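**Laundry task group - fault review meeting**

7 July 2021, Trindham site, upstairs room and then down at the rig
Chair: Britt-Marie Holmgren
Also there: control, gripper and data people, plus two dialled in from Wijaya
Apologies: Mireo (their note was read out under item 3)

## 1. Last minutes

Accepted. The action on spare cable ties is closed. The action on labelling the e-stops isn't, and it comes back under item 4.

## 2. What happened on run 1,645

Britt-Marie opened by saying this was the most interesting fault we've had all year, and there was general agreement! Nothing got broken and no one was near the arms, so we could enjoy the log for what it was.

The task was the usual one: pick up the scrub brush from the top of the front loader, carry it clear, put it back. The approach was fine. During the lift the wrist turned further than planned, the cable loop pulled tight, and the force reading climbed until the arm went into a protective stop. So far that is exactly what we want. The trouble is what came next - the recovery routine cleared the stop by itself after 20 seconds and started the lift again from the old target. It did this twice before the operator hit the e-stop.

We went down to the rig to go through the reach with the arm held over the washer. 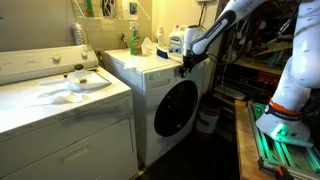
The planner knows the joint limits and it knows the washer as a box. It knows nothing at all about the cable. Any wrist angle inside the limits is fair game as far as it's concerned, and with the brush lying at a slant it picks the long way round more often than we'd guessed. Control replayed 1,000 simulated picks with the brush at random angles and the long turn kept showing up, which is a lovely clear result and gives us something solid to fix.

Gripper team asked whether the brush had slipped and caught on something. The log shows finger width steady right through, so the feeling of the meeting was no. They'd still like to look at the finger pads and were told to go for it.

## 3. Automatic recovery

The longest item by a good margin. Points as raised:

- The auto-clear was added for the towel task, where little nuisance stops were eating whole afternoons. It was never meant to be switched on for rigid objects.
- The setting lives in the shared Vitanero config file and gets copied from task to task. Three of us admitted to copying it without reading it.
- Mireo's note asks that no protective stop be cleared without a person at the station. Wijaya agreed straight away and so did everyone in the room.
- Data asked if the two retries can stay in the set, marked as failures. Yes please! They're the best failure examples we've got, and the force traces are beautiful.

**Decided:** auto-clear is off for every task from today. A stop now holds until the operator has looked at the cell and pressed the button. Runs will be slower and we're all happy to wear that.

There was some back and forth about whether a stop that's cleared by hand should restart from the old target or go back to home. Home won. Control thinks it's a small change and sounded keen to get into it.

## 4. Cables and e-stops

The loop near the gripper needs enough slack for the full wrist turn, but not so much that it can drop over a bottle or catch the handle of the jug. Someone suggested a spring retractor. Someone else has used one and found it tugged at the wrist and upset the force readings. We'll try a longer loop with a second tie point first, and put a software limit on the wrist in the meantime.

Both arms get the same treatment, even though only one has had the fault. A stop on either arm must stop the other too. It's supposed to do that now, but we've only tested it in one direction, so the other direction gets tested before any more runs.

E-stop labels: the old ones peeled off. New ones to be printed in a bigger size, with the arm named on each.
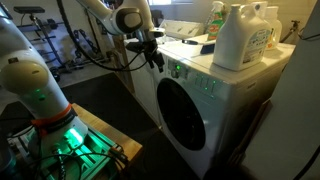
## 5. Actions

- Control: turn off auto-clear in the shared config and tell everyone when it's done. Today.
- Control: wrist limit, and return to home after any cleared stop.
- Gripper team: check finger pads, fit the second tie point, photograph the cable at full turn both ways.
- Data: mark the retries in run 1,645 and search the earlier logs for other auto-cleared stops.
- Britt-Marie: reply to Mireo, print labels, book the stop test with both arms powered.

## 6. Other business

The target of 2,000 runs by the end of August stands for now. Wijaya asked if it was still realistic with hand-cleared stops, and the chair said we'd look at it once there's a week of numbers to go on.

A big thank you to the operator, who was quick on the button and wrote up the clearest fault note any of us has read. It's going in the front of the training folder.

Next meeting once the stop test is done.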